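Cleaning old wooden alphabet blocks without losing the letters
Last updated: January
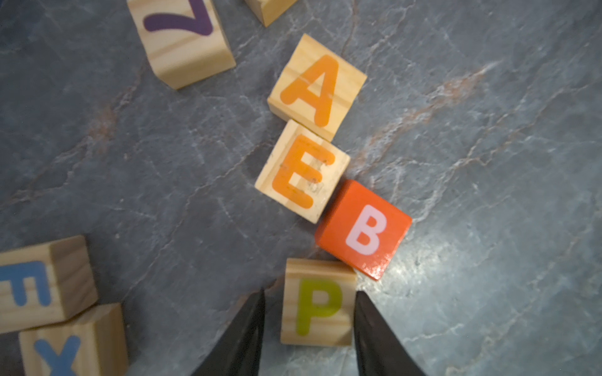 Posted by Idalina Teixeira

Hello all, I'm hoping somebody with more patience than me has been through this already. My mother kept a bag of alphabet blocks in her closet for years and she has now passed them along to my little grandson, who is at the age where everything goes straight in his mouth. They are mostly plain pine, with the letters printed in color on the bare wood. Then there's the red one with the pink B, which is painted and still has a nice shine to it, and I'd hate to be the one who ruins it.

The orange A has faded a bit and has a thin scratch across it, and the E is the one that worries me most. It has little dark specks and scuffs all over the middle of the letter. I can't tell if that's dirt sitting on top or print that has worn away, and I'm scared to scrub in case I take the rest of it off. The yellow-green P I'd like to keep bright too, if I can.

So how would you clean them? I've read vinegar, I've read baking soda, I've read the top rack of the dishwasher (surely not!). And is there something safe to put on the bare wood afterward? I don't need them to look new, I just want to hand them over with an easy mind.

Posted by marblecounter

Please, please keep them out of the dishwasher. I did that with a set of Wilen blocks when my oldest was small, and they came out fuzzy, with the grain standing up like a cat's back, and one had split clean down a corner.

What I do now is slow but it works. Put a few drops of plain dish soap in a bowl of warm water, dip a soft cloth and wring it until it hardly feels damp, then wipe one block at a time and dry it right away with a second cloth. Do the side faces and edges first, where there's no printing, so you get a feel for how much comes off. When you get to the letters, dab. Look at your cloth after every couple of dabs. If it's gray, keep going gently. If it's orange, stop, that's your letter!

For the specks on the E, try a dry white eraser on one tiny corner of the scuffed part before you put any water near it. Surface dirt will often lift that way. If nothing moves I'd leave it alone, worn letters on a hand-me-down are rather lovely.

Stand them on a rack overnight with some space between them, away from the heater. I give mine 16 hours, which my husband thinks is silly, but I've never had one warp.

Posted by Sampaio

just sand them and repaint, takes an afternoon

Posted by quiltandkettle

I would go easy on the sanding suggestion, at least until you know what the old paint is. You say your mother had these for years, and with older painted toys there's a real chance of lead, so I'd set the red B aside and not let the baby have it until you've found out. The same goes for the printed colors, to be fair. The swab tests at the hardware store can miss things, so if you have any doubt at all, ask your local health department where you could get them checked properly. Sanding is the worst thing you could do with old paint because of the dust.

If they do get the all clear, food-grade mineral oil on the bare pine is very pleasant, just a dab on a rag, rubbed in and wiped off well. Test it on the underside first and keep it off the letters. I skip vinegar myself. It does no great harm, but the smell hangs about in the wood for days, and my granddaughter refused to touch hers.

Comments

Idalina Teixeira: Thank you both so much (and you too, Sampaio, but no!). The red one has gone up on the shelf, and I'm going to call about testing before anybody chews on anything.

juniper_lane: The eraser trick worked on our dominoes, thank you marblecounter.

oldtoybin: Does mineral oil go sticky if you use too much?

quiltandkettle: It can feel greasy for a while, yes. Wipe it again the next day.

Related
Getting crayon off a Juvside play table
Sakham stacking rings, replacement peg wanted
How do you store puzzles with 3 pieces missing?
Musty smell in a wooden toy chest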